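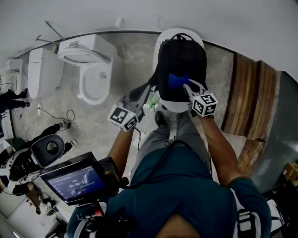
Backpack on the white stool, a gripper on each side, marker cubes in view. Timer at 00:08:11.

Pre-session checklist, hand-held gripper capture
Project: Flitholm, bag handling
Software: Fluris recorder, Dai pose tracker, Prakgate planner replay
Date: 25th January
Result: passed with comments, two items open

Mark each line OK, FIX or N/A. A FIX in section 1 or 2 stops recording. A FIX in section 4 stops export only.

1. Floor and work area

1.1 Cables clear of the operator's feet – FIX, then OK
Power strip was next to the operator's left shoe. Moved behind the stool line and taped down. Check again after every change of task.

1.2 Loose cord between the wall and the work area – FIX, then OK
Coiled and moved to the wall side. Operators look down at the task and will not see a cord behind them.

1.3 Leaning or stacked material stable – OK
Planks on the right pushed by hand, no movement. Do not put the stool any closer to them.

1.4 Bystanders outside arm's reach – OK
Stay out during calibration too. The tracker masks people poorly at close range.

2. Operator and rig

2.1 Harness straps snug, monitor mount tight – OK

2.2 Monitor cable has slack but does not catch on the forearm – OK with comment
The loop across the shirt is long. Clip it once at the strap. If it crosses a marker cube, the tracker drops that hand.

2.3 Operator can release both grippers and step back without help – OK
Tried twice.

3. Perception

3.1 Cube faces clean, printed squares not scratched – OK

3.2 Marker IDs match the left and right entries in the Dai config – FIX, then OK
Left and right were swapped in the config file. The poses looked smooth on screen and nothing raised an error. The swap only showed up when the operator raised one hand and the other track moved. Do the one-hand test every time the config is touched.

3.3 Both cubes tracked through the full reach – OK
Test clip is 3724 frames, both cubes found in 98 percent of them. The limit is 95. Most of the misses are on the right cube when the wrist turns inward.

3.4 Exposure locked – OK
Auto exposure hunts when a black bag fills the view over a white stool. Leave it locked for this task.

3.5 Timer on the monitor runs while recording – OK
A running timer does not prove that frames are being written. Check the file size too.

4. Replay and planning

4.1 Camera and gripper streams aligned – OK
Offset 18 ms. Redo the sync clap if it goes over 25.

4.2 Workspace limits loaded in Prakgate – OK
Stool height entered by hand. The default is a table and is too high.

4.3 Two-handed squeeze stays inside the force limit in simulation – OPEN
The planner treats the bag as a rigid box. Soft sides let the jaws close further than planned, and the limit check never fires. Use the soft object profile when it is merged. Until then, no replay on the real arms for bags.

4.4 Loose parts of the object handled by the collision model – OPEN
The shoulder strap and the small blue bow on the front are not in the mesh. The right gripper presses at the bow, so that contact point will be wrong in replay. Tag these takes "attachment" before export.

4.5 Stop command reaches both arm controllers in dry run – OK

5. Sign-off

Recording allowed: yes
Export allowed: no, pending 4.3 and 4.4
Replay on hardware: no
Next check: when the planner build changes or the rig is taken apart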